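Keeping Open Wine at Home

Put the cork back in as soon as you have poured, and stand the bottle in the refrigerator door. Reds too. A light red keeps two days that way, a heavier one like our Trelus blend usually gets to four. Take it out 17 minutes before dinner if you don't like it cold.

If the cork has swollen and won't go back, turn it over and try the clean end, or use a rubber stopper.

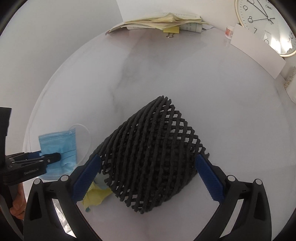 Half bottles are worth saving. Rinse one with hot water, let it drain overnight, and fill it to the neck from a full bottle the minute you open it – less air, longer life. Jad Harb in our tasting room gets 11 days out of a Smadi white.

Anything past drinking goes in the freezer. Pour it into an ice cube tray and bag the cubes once they are hard. They will be a little soft, as wine never freezes as solid as water. For a pan sauce use 2 cubes and let them cook down before the butter goes in.

Unopened bottles with real corks should lie flat, away from the stove and out of the sun. Screw caps can stand. By September we have usually moved ours down from the kitchen shelf to the hall closet.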